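Clarkby two-finger gripper kit, bought as a pair

I bought two of these kits in March for the pair of small arms I run on a bench in our shared workshop. One kit was $132, so the pair plus shipping was a good part of what I had spent on the arms themselves. I've had both in use long enough to say where they work and where they don't.

Each kit comes as printed black parts, a servo, a bag of screws and a flat cable. There is a paper sheet with drawings but very little text. The first one took me an evening. The second took an hour, mostly because I knew to set the servo to its center position before pressing the horn on. The sheet does mention this, but on the back, after the step where you need it.

My test job is sorting shoe insoles into trays. Comfort Tsikata, who has the next bench over, repairs shoes and had a box of odd ones to spare. They are a good test because they are soft, wide and thin, and no two kinds behave the same way. 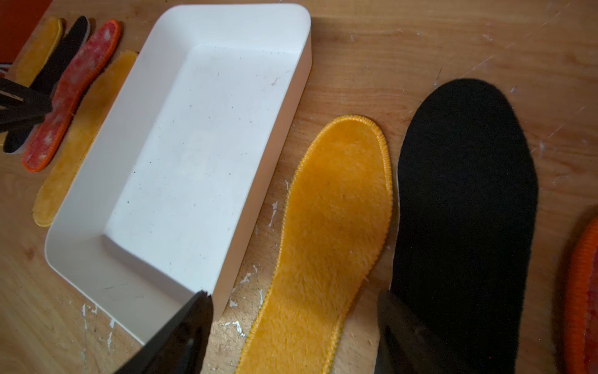 Lining up on the yellow plush insole, with the tray still to be filled.

The plush ones are the easiest. The pile gives the fingers something to hold, and a pick that is a little off center still comes up. The black ones with the smooth felt-like top are harder. If the fingers come in too high they slide over the surface and close on air. I lowered the approach by 4 mm and most of the misses went away. The ones with the orange ribbed border are in between.

I logged 1122 picks across both grippers before writing this. Of those, 857 were good on the first try. Nearly all the failures were on the smooth black insoles, and most of those came before I changed the approach height. I did not log the two arms separately, and I should have.

Things I would change:

The finger tips are hard plastic. I glued thin rubber to a spare set and the grip improved, but the kit should include pads at this price.

The cable exits on the side, where it can catch on the wrist at full rotation. A zip tie fixed it.

The screws loosen. I now check them every morning before I start.

I also tried the Grewal gripper, which a friend lent me. It closes harder and feels better made, but it is heavier, and my arms sagged at full reach. For a bigger arm I would pick the Grewal. For a light desktop arm I would buy the Clarkby again and plan on adding the rubber.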